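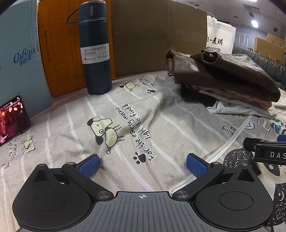
# Helmy: comparing pads on a hand-held gripper

Group report by Genji Kamata, Driss Shehata and Renato Magbanua
Supervisor: Abdelghani Radwan

## What we wanted to find out

We started Helmy with a simple question: does the pad at the end of the finger matter more than the finger itself? Our hand-held grippers come as a pair, one for each hand, and both have rounded black fingers driven by linkage arms. We kept all of that the same and only changed what touches the object. The two pads were the blue textured one and a smooth one that Driss cut for us, which we called Jedley.

We chose cloth and clothes for the test because they are horrible to pick up! A box has sides. A bedsheet has nothing to get hold of until you make a fold, and then the fold moves.

## How we did it

Each of us did the same set of jobs with each pad: pinch a flat sheet and lift it, take the top item off a folded pile, and pull a sheet straight using both grippers. We recorded everything from the camera on the gripper and logged it with Josus, the little script Genji wrote in June. It saved 3384 clips, which includes a lot of false starts where someone squeezed before the camera was ready.

A try counted as good if the cloth stayed between the pads until the person let go on purpose. Renato did the scoring, and Driss checked 88 of the clips again without seeing Renato's marks. They disagreed on nine, nearly all of them cases where the cloth slid but didn't fall.

## What happened

The blue pads were clearly better on the flat sheet. You can press down lightly, close, and a small ridge of cloth comes up between the tips – very satisfying the first time it works. With Jedley we had to push harder and often got nothing.

On the folded pile the gap was much smaller. Thick things like a jacket have an edge to grab, so both pads managed. Knitwear was the surprise. The texture caught on the loops and sometimes we couldn't let go cleanly, so Jedley won that one and Driss was very pleased.

## Problems

- The pivot screws needed checking every 15 tries. We forgot twice and had to redo both sets.
- Patterned cloth confused our fold finder, which kept taking printed lines for creases.
- Our hands got tired, and tired hands squeeze differently.

## Next

We'd love to try one textured pad facing one smooth pad. Hrvoje Karagiannis has offered us time on the Lallutska arm, so we could take our own grip strength out of it.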